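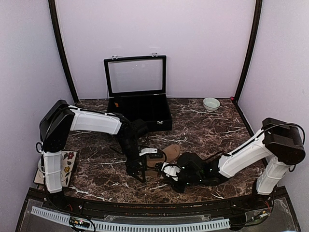 We use cookies to remember your settings and to see which pages get read. Accept / Manage

Workshop notebook, May, started a bit after nine in the morning with tea

Carrying on from the last entry, where I'd got as far as the clear-lidded box and then ran out of steam. I had another good look at it first thing and I'm fonder of it than I was. It's the black one, with the clear window set into the lid and the two little silver hinges, and the compartments inside are dark as well, so anything small you drop in there disappears unless it has some colour to it. The orange bit in the front left corner shows up beautifully. The black beads from the Narkard order would be lost for a week.

Propped the lid right back against the lavender wall to leave it open while I worked. The hinges seem happy enough holding it upright. I did wonder about putting a stay on it, a bit of ribbon or a thin chain like you get on an old sewing box, but Gregor Drummond thinks it would only catch on things and I've come round to his view. If anyone finds the lid dropping on their fingers, write it in here and I'll think again.

Now, the tan suede. I've been promising myself a proper go at it for ages and this was the morning. I've put it down as "shoe, tan, soft toe" in the book, though if whoever brought it in has a better name for it please cross mine out. The toe is rounded and the surface has that matt, brushed look that shows every fingerprint you give it. What I want to try, in this order:

Dry brush first, one direction only, toe to heel. The brass brush is too fierce for this so use the crepe one from the Fladia kit (second drawer, under the sandpaper).

Then the block eraser on any shiny places, very lightly. I leaned on it last time with the green pair and spent the whole afternoon trying to lift the nap back up again, and I never really did.

Then leave it overnight with tissue in the toe. Plain white tissue please, the printed sort gives up its ink.

No spray until I've tried it on a scrap. The tin of Nullard says it is good for all suedes and I dare say it is, but pale tans are touchy and I've seen them go two shades darker and stay there. I've cut a few squares of offcut for testing and they're in the envelope pinned to the board. Write the time on the back of each when you spray it, or we'll be guessing again.

On the table top. I know I grumbled when the brown marble pattern went in and said it was too busy to work on, and I'd like it recorded that I've changed my mind. The white and tan veins are thin enough that your eye gets used to them. What I will say is that tan things do sit rather quietly against it, so for colour matching I'd still put a sheet of white card underneath. There are 31 sheets left in the packet from Gündoğdu and we should reorder before we get down to 5, as the last lot took an age to come. They sell it in packs of 200 now, which feels like a lot of card, but it keeps, and Gregor has found it a space on the shelf above the sink provided we stand it on end.

The small pale green bowl with the white rim lives at the back, to the right of the box, and I'd love it to go on living there. It's for pins and eyelets while you're working and nothing else. I have drunk from it once by mistake, early on, and I can't recommend it.

Little pink thing in the back corner by the right-hand post: does anyone know what it belongs to? I noticed it when I was wiping round and left it exactly where it was, in case somebody is saving it. If it isn't claimed by the end of the month I'll pop it in the box with the orange one and they can keep each other company.

Job ticket for the suede is 2835. Please use the number on the envelope of test squares too, I forgot to and I'll do it after lunch if I remember.

Still to do:
- more tissue
- ask Gregor about the second crepe brush, the handle's come loose
- find a softer cloth for the lid window, the blue one leaves fluff
- label the compartments somehow? White pencil might show on the dark lining, haven't tried

Stopping at ten to one for soup.

Contact the workshop | © Workshop notebooks | Back to top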